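買う前に、机を一つ空けておく

クリストブリッジで調理器具の卸と貸し出しを営むロネオ社が、双腕ロボットの導入を考えはじめたのは昨年の6月のこと。購買を受け持つビルテ・ラウドセップさんに、予算の組み方についてゆっくりお話をうかがった。お茶を何度もつぎ足してくださりながらの、にぎやかな午後だった。

「最初はね、本体の見積書ばかり眺めていたんですよ。腕が二本でいくら、一本ならいくらって。でも、社内で回していくうちに、それ以外のお金がぽろぽろ出てくるんです。グリッパーの指の替え、ケーブルの予備、架台、それから教える人の時間。これがいちばん高い(笑)」

任せたいのは、貸し出しから戻ってきた器の仕分けと箱詰めである。扱う器は全部で96種類。初年度の計画では、そのうち20種類だけに絞ったという。

「欲を出すと、あれもこれもつかませたくなるでしょう。うちのポヴィラスなんて、はじめから全部やるつもりでいましたから。でも浅いボウルひとつにしても、縁のどこをつまむかで何日も話し合いになるんです。それなら、まず数の出るものから、と」

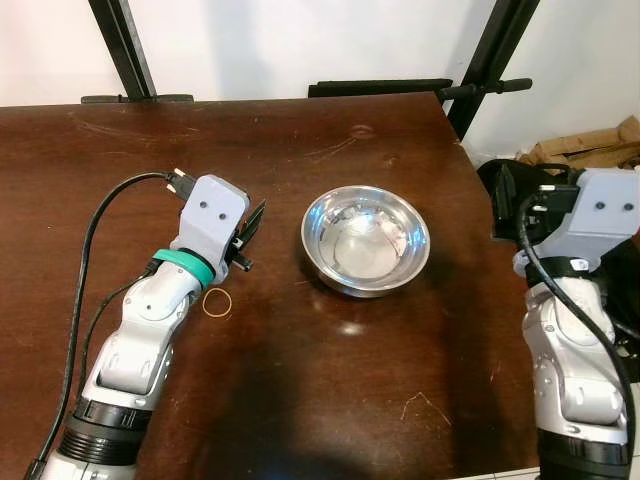
作業台に置いたステンレスの浅いボウルと、双腕ロボットの左右のグリッパー。

話に出たポヴィラス・ビテさんは、現場で試験を見ている若い技術者だ。途中から席に加わり、机の話になると身を乗り出した。

「専用の台も見積もりには入っていたんです。でも試験のあいだは手持ちの机でいいでしょう、とお願いしました。傷があっても、つやで光が映り込んでも、うちの倉庫だってそんなものですから。きれいな台で動いて、持ち帰ったら動かない、では困りますし」

浮いた台の分は、そっくり消耗品の枠に回した。ラウドセップさんによれば、消耗品と修理の枠を本体と別立てにしたことが、社内の説明ではずいぶん効いたらしい。部品をひとつ買うたびに稟議を上げていたら、試験はそのつど止まってしまう。

購入か、リースか。ここはまだ決めていない。試験期間は6か月で、そのあいだに255件の作業記録をため、つかみ損ねた回数と、人が手を貸した時間を並べて見るのだそうだ。

「機械の値段は業者さんが教えてくださるけれど、うちの人が何時間そばに立っているかは、うちで量るしかないんですよね。ですから、これから始める会社さんには、最初の予算に人の時間を一行、ちゃんと書いておいてくださいね、と申し上げたいです」

帰りぎわ、ビテさんが次に試したいものを教えてくれた。重ねたままの小皿だという。ラウドセップさんは「それは来年度の予算でね」と笑って、湯のみを片づけはじめた。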